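From: Senga Haldane
To: Plarulside Swap and Mend list
Date: 2019-11-26
Subject: Re: [plarulside-swap] What are we allowed to bring in December?

Firdevs Kılıçarslan wrote:

> Hello all, I joined in the summer, so forgive me if this has been
> settled. The notice for the December swap says "clean, usable household
> goods and clothing." I have a bag of toiletries I'll never get through,
> a heap of clothes, and a Cunha bread machine that makes one shape of
> bread, which is tall. Is any of this welcome? Also, do I need to put
> prices on things? My neighbor says yes, and she sounded very sure.
>
> Firdevs

Firdevs, it has never been settled. We have discussed it every fall for 8 years and there is a folder. Your neighbor is thinking of the rummage sale at the Orkell building, which has prices and, I'm told, a raffle. We have neither. You put your thing on a table and walk away from it, and you try not to watch who picks it up.

Going through your list in order, then.

Toiletries are fine if they're unopened and in date. Last year we had a shampoo that had separated into 2 kinds of shampoo. Tubes and bottles labeled in any language are welcome, but if you can read the label and the rest of us can't, tie on a tag saying what it's for. I speak as a woman who once washed her hair with floor polish, and the floor polish was in English.
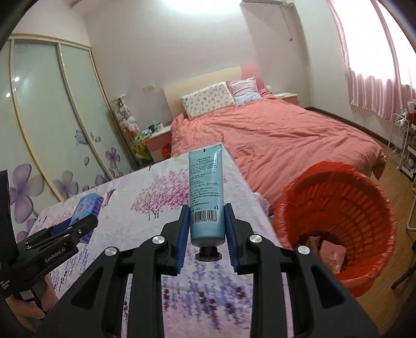
Light blue tube, label in Chinese. A tag would help.

Prescription creams stay home, and so does anything you'd have to explain in a low voice. Hotel soaps I leave to your conscience. We took in so many one year that I'm still using them, and I have started to feel like a guest in my own bathroom.

The bread machine is welcome, in principle. I should warn you that it will be joining two others, one of which has been to every swap since we started and has, by my reckoning, lived in more houses on this side of the river than the mail carrier. If yours still has its paddle, tape the paddle to the lid. A bread machine without a paddle is a warm bucket.

Now clothes. Clothes are where the shouting starts, so I've copied the sorting rules out of the folder, with my own remarks. They were written by Clalora Laundry when it let us use the back room, and they were written by people who had seen things.

1. Wash it first, even if you wore it once, to a wedding, sitting down.

2. Check the pockets. The record is a full set of keys, returned to their owner the following spring, by which time he had changed the locks.

3. Fold what folds. Small, slippery or stretchy things can go in a basket by themselves, and the baskets go behind the tables where people can rummage in peace. Prints do well. Anything with flowers on it is gone in the first ten minutes, and I have seen two grown women hold opposite ends of a blouse and talk about the weather.
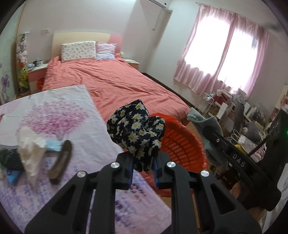
4. Mending pile. If it needs a button or a hem, pin a note on it saying so. "Needs love" is not a note. Zippers go to the people who do zippers, and they would like it known that they are behind.

5. No single socks. I know you think the other one may turn up. It is not going to turn up at our swap.

As for how much to bring, the hall is rated for 400 people and on a good day we get a fifth of that, all carrying bags. Please don't empty a whole attic on us. The year of the estate clearance we took in 1000 paperbacks, and I'm still finding submarine thrillers behind the coat rack.

Doors open at 8 for people bringing things. If you come to take things, come later, and don't stand at the glass looking in. It makes the table people nervous.

If anybody wants the folder, please ask me for it. It's mostly about socks.

Senga

--
To leave this list, reply with LEAVE in the subject line. Replies go to everyone.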